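December 7, 2018. Plellard 15 laptop, second loan unit.

Battery rundown at half brightness, Wi-Fi on: 807 minutes on the meter, first unit in August was shorter. Lid flexes under thumb pressure, no ripple on the panel.
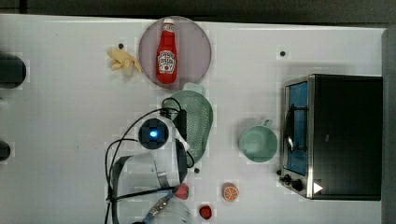

Disk and fan
Copy test 1437 MB/s read, repeated after reboot, same within noise. Fan audible from the third pass. Hinge stiff, needs two hands. Bijan Ansari to rerun on mains with the Bredley charger.
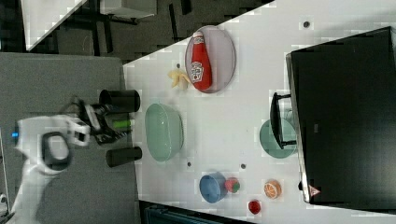
Arm and cups at the white table.

Firmware still 2394. Ask for the newer one.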